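Search the forums Enter keyword Go

Filed under: Prayer and Devotions > Liturgy of the Hours

5 min read

Starting the Hours at home, one volume or four?

**oakpew**
Sep 17, 2020
I have been trying to pray Morning and Evening Prayer since August using the Prustik app on my phone. It works, but I end up reading email before I get to the second psalm. I want to move to a book. Our parish bookstore in Biswood has the one-volume edition used and can order the four-volume set, which costs a lot more. I'm a layman with a job and two small kids and I won't be praying all the hours. Is there a reason to get the set? Also, how long before the ribbons make sense? I looked through the one-volume at the store and could not find where I was supposed to be.

**vesperbell**
Get the one-volume. It has full Morning, Evening and Night Prayer for the whole year. What you lose is most of the Office of Readings, and you said you won't be doing all of it anyway. I used mine for 12 years before I bought the set, and I only bought the set when I retired.

Ribbons took me a month. Put one in the Ordinary, one in the four-week psalter, one in the proper of the season, one in the saints, and one in Night Prayer. On most days in Ordinary Time you stay in the psalter except for the closing prayer.

**gravelroad_deacon**
I'm going to disagree a little. The Office of Readings is the part that changed my prayer life. The second reading each day is from the Fathers or another church writer, and on a memorial it is often from the saint himself. If oakpew can afford the set it will last him decades. I have watched people buy the small book, then the big set two years later, and pay twice.

You don't have to pray the Readings in the morning either. It can be said at any time of day. I do it at lunch in the truck.

**vesperbell**
I have also watched people buy the set and have it sit on a shelf. Four leather books and a guide are a lot for someone who has never found his place in one.

**oakpew**
That is my worry. My wife has asked where four books would even go.

**mossandcandle**
Start with Night Prayer only. It's a one-week cycle, it's short, and after a few weeks you will know a good part of it by heart. Then add Evening Prayer. I did it the other way around, tried to take on everything at once in Advent, and quit before the new year.

Our group in Paewai meets for Evening Prayer before choir practice. There are 3 of us most weeks, more in Lent. We stand in two sides even with that few and trade off the verses. If your parish has anything like it, go. An hour with other people will teach you more about the book than the instructions at the front do. The small things are hard to get from print, like the pause at the asterisk and when to bow.

We pray it at my house when the church hall is booked. The table gets cleared, I put out a candle and the books, and people stay afterward to talk.

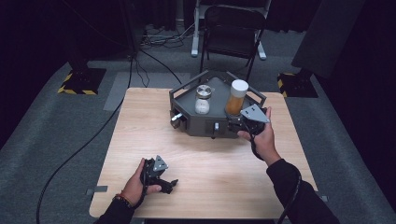 Two jars on the table.

My copy is the old printing and the cover is coming off. If you buy used, open it flat and check the spine around the psalter, where all the wear is. Check that the hymn section is there too. Mine was missing several pages and I didn't notice until I needed one.

**plainchantfan**
Would like to put in a word for the older breviary, or at least for the monastic arrangement. The full 150 psalms every week is how it was done for centuries. The four-week psalter is thin by comparison, and some verses were taken out altogether.

**gravelroad_deacon**
True about the verses, but the man has two small kids and is asking about his first book. Clergy are bound to the Office. He is not. Whatever he takes on is good.

**plainchantfan**
I didn't say he was bound to anything. I said it's worth knowing the option exists. There are bilingual editions, and a layman can pray one hour out of any of them. Prime was a short hour and suits a working man very well.

**vesperbell**
Prime was suppressed in the current Office, so if he prays it he will be out of step with everyone at his parish. For me half the point is that other people are praying the same psalms that day.

**plainchantfan**
Plenty of people still pray it. I will leave it there.

**harborlight77**
No one has answered the question about finding your place. Buy the yearly guide booklet. It costs a few dollars and gives the page numbers for every day. The one trap is that the guides are printed for a particular edition, so match it to the book you have. I spent most of a retreat in Potport on the wrong pages because of that. I was told to turn to 168 and it was nowhere near what the others were saying.

I kept the app too, for checking. If the phone and the book agree, put the phone in another room and pray from the book.

**oakpew**
Thank you all. I didn't know about the guide. Does it cover Night Prayer?

**harborlight77**
Mine does. It tells you which day's Night Prayer to use on solemnities and so on.

**gravelroad_deacon**
One more thing, oakpew. If the kids wake up in the middle of a psalm, just stop. You don't have to go back and start over. I lost a lot of mornings to starting over when mine were little, and my confessor finally told me to quit doing it.

**mossandcandle**
Or let them sit with you. Mine used to hold the ribbons. We lost one that way but it still works with four.

**oakpew**
I went back to Biswood at lunch and bought the used one-volume. Spine is good and the hymns are all there. They had no guides left and are ordering one. Plan is Night Prayer for now, then Evening Prayer when the guide comes in. I asked about a group and the secretary said there used to be one before Mass. She is going to see if any of them want to start again.

**vesperbell**
Good. Post back when you get to Advent. The book changes sections then and everyone gets lost the first time.

Views: 3416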